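Zemine Project Gallery: Collecting Box Demonstrations in Homes

Zemine is a small data collection project run out of the Testano workshop. We record people doing ordinary handling tasks with hand-held grippers, and the recordings are used to train a policy that later runs on a robot arm. This page covers the box set, which we worked on through August in borrowed homes.

The box set has 1365 demonstrations, recorded in 9 homes. An operator holds one gripper in each hand and works at a table with whatever household things are on it. Small objects go into a box or come out of it, one short recording per attempt. Homes were picked for their differences in light, furniture and floor color, and the tables were left mostly as we found them.

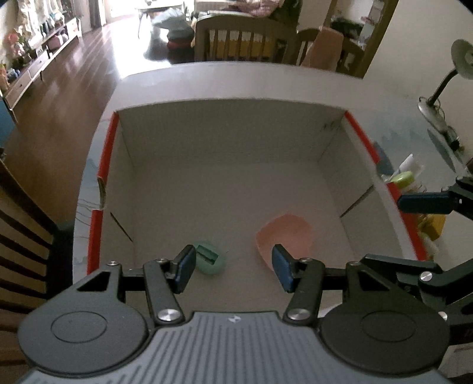
How many demonstrations does one operator record in a day?

The usual number is 86. A second operator takes over after lunch, and a full day with two people comes to 175 if the batteries hold up and the objects don't have to be changed too often.

Blue finger pads, spread open over the floor of a white box. The peach-pink paper cup is crumpled and lies tipped over, and the mint-green holder is to the left of it. Soft things like paper cups are marked "deformable" in our labels and kept in their own folder.

A second gripper comes in from the right. Two-handed recordings are stored as a pair of files with a shared clock, and both files are thrown out if either one drops its tracking.

Notes on the set

Operators start each recording with the fingers open and end it the same way. Failed grasps are kept and tagged. We discard a recording only when tracking is lost or someone bumps the table.

Labeling is done in Juvley, our in-house viewer, usually the evening after a session. Each recording gets a task name, an object list and a pass or fail mark. The first batch went to the Shearer lab for training, and the next set will cover drawers and jars with lids.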